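Helmy Collection Box
Item 340 — sold by Gruton Fundraising Supply

Every charity has a drawer somewhere with a shoebox in it, and the shoebox has a slot cut in the lid with a steak knife. The Helmy is for groups who feel ready to move on.

It holds up to 400 quarters, or a good deal more in folded bills if your supporters are that kind. The lid locks, two keys come in the bag, and we suggest keeping them in different pockets. A clear sleeve on the front takes a card with your cause on it. Please write something on the card. "Donations" raises less than you'd hope. 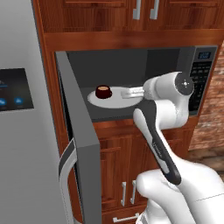
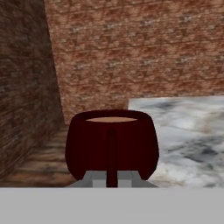
Microwave with the door open (first picture); dark red mug (second picture).

Height: 19 cm
Colors: white, green, a blue we are nearly out of
Price: $57 for a set of three, lids included
Also fits: Nivov counter stand, sold separately

Orders placed before noon ship the same day. The security cord is extra, and yes, people do walk off with these — usually by mistake, under a stack of raffle flyers. Registered charities can ask for our May discount at checkout. Replacement keys are free the first time. After that we start to wonder.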